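**Does training on messy home footage really help a gripper policy, or is it just more data?**

*posted by tretano_al, Thu 23 May*

Hi all. I've been trying to repeat the result from the Gremgate write-up, the one where they collect grasping demos with a hand-held gripper in ordinary rooms and then train a policy for a proper arm. Their claim is that variety of places matters more than the number of demos per place. I've got 3317 demos so far, nearly all from the same two benches at work, and my success rate on a bottle it hasn't met before is rubbish. It's fine on the benches, mind you!

So before I spend my evenings wandering round people's flats with a gripper: has anyone tested this with the total held fixed? I can't tell from their plots whether the gain comes from the new rooms or just from having a bigger pile. I'm on the Carlow training code with default settings, if that matters.

---

*posted by mugwrangler*

Just get more data mate. Worked for me. Also check your wrist camera is mounted at the same angle on the arm as on the hand tool, mine was out by 4 degrees and I lost a week to it.

---

*posted by halfclosed*

I did more or less the test you're after last November, so I'll tell you what I got, with the warning that it was one person, one arm and one kind of task (pick up an upright bottle, put it down on a mat).

I made two training sets of 954 demos each. Set one was all from my bench. Set two was spread over every room I could talk my way into: kitchens, desks, a shed. Same objects in both, same Carlow defaults. The spread-out set did clearly better on bottles and tables it had never been near, and slightly worse on my own bench, so you do pay a bit for it. Then I cut the spread-out set down to 700 and it still beat the full bench one in new rooms. That was the bit that convinced me.

Things I'd do differently: leave the clutter alone. I tidied up for the first few sessions and those demos taught it very little, as far as I could tell. Cups, pens, toiletries, whatever's already on the desk, leave it all where it is. Vary the lighting as well. And keep a whole room back for testing, a whole one, not a handful of clips from a room you've trained in. I got that wrong first time and my numbers looked gorgeous for a day.

I haven't tried it with the Yeon fingers, which are softer, so no idea if the gap holds there. If you do go round the flats, start with desks. They're quick to get through and there's usually a drink on them to grab.

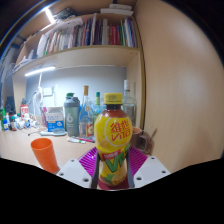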